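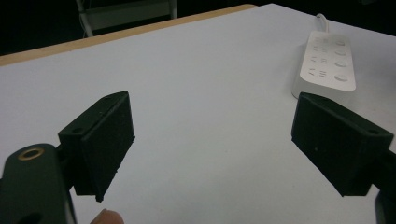

Hilum: The Complete Series (DVD)
Published by Tesar Home Video
Format: DVD, two discs
Release date: 27 May 2019
Subtitles: English

If you've been trading worn-out recordings of Hilum with your friends, you can stop now. The whole show is on disc, in the right order, with the opening titles put back, and it's every bit as funny as the people who wouldn't shut up about it said it was (we were those people, sorry to our families).

For anyone new to it: Hilum is a comedy about the office staff of a ferry company that owns a single ferry. The company runs between the mainland and a small harbor town called Hivasitz, and the ferry is nearly always out of service, so the staff spend their days selling tickets for a crossing that probably won't happen. It's shot like a public television documentary, with a very serious narrator who gets more and more caught up in the staff parking dispute. The show gets its name from the boat. You hear the boat's horn a lot before you get a proper look at her, and the wait is worth it!

The first series is mostly in the ticket office, and it's slow to begin with. Stick with it. By the time the deputy manager writes his own safety announcement and insists on recording it with a keyboard backing track, you'll know whether you're a Hilum person. The second series gets out more. There's a trade fair, a disastrous visit from the rival bus company, and a long night stuck at the Hivasitz end with one vending machine and the entire accounts department. That last one is the episode most fans bring up first, and it plays even better with the original music, which was swapped out for library tracks in the late-night reruns.

What's in the set

Disc 1
Series one, all episodes
Original broadcast titles and end credits
The training video seen in the background of the lunchroom, in full

Disc 2
Series two, all episodes
Deleted scenes from the trade fair episode
"Notices to Passengers," a gallery of the signs and memos from the ticket office walls
The original trailer

That comes to 13 episodes, each with its cold open intact. The reruns trimmed several of these to make room for ads, and one of them sets up a joke about a stapler that pays off at the very end of the series. If you only know the rerun version, that moment must have been baffling.

About the picture and sound

Tesar went back to the broadcast tapes for this one. It was made on standard-definition video and it still looks like it, grain and strip lighting and all, and we wouldn't want it any other way. The colors are steadier than on the reruns and the picture is no longer cropped at the top and bottom, so you can finally read the whiteboard behind the manager's desk. Please do read the whiteboard. Somebody on the crew changed it for every scene.

Sound is the original stereo mix. The interviews are clear, and the muttering at the back of the office is easier to catch than it used to be. Subtitles cover the muttering too, including a few lines we had been mishearing for years.

The booklet

There's a printed booklet tucked in the case, put together by Ghorbani, the fanzine that kept the show's name going long after it left the air. It has an episode guide, a floor plan of the ticket office, the full timetable (fans will know why this matters) and a long, affectionate essay on the narrator. The type is on the small side, but it's a proper read.

Good to know before you order

The August charity sketch isn't included. It was made by a different production company and the rights couldn't be worked out. There's no commentary track either. Episodes can be played one at a time or straight through, and the "play all" option leaves the credits in place, so you'll still get the bits of dialogue underneath them.

Early copies had the labels for series one and series two switched on the inside of the sleeve. The discs themselves were printed correctly, and stock we're sending now has the corrected sleeve.

Content note: some strong language, plenty of workplace rudeness, and a brief scene of seasickness in the second series.

Availability: In stock
Packaging: Standard keep case with printed sleeve and booklet
Also from Tesar: Hilum ticket office mug, Hivasitz harbor tea towel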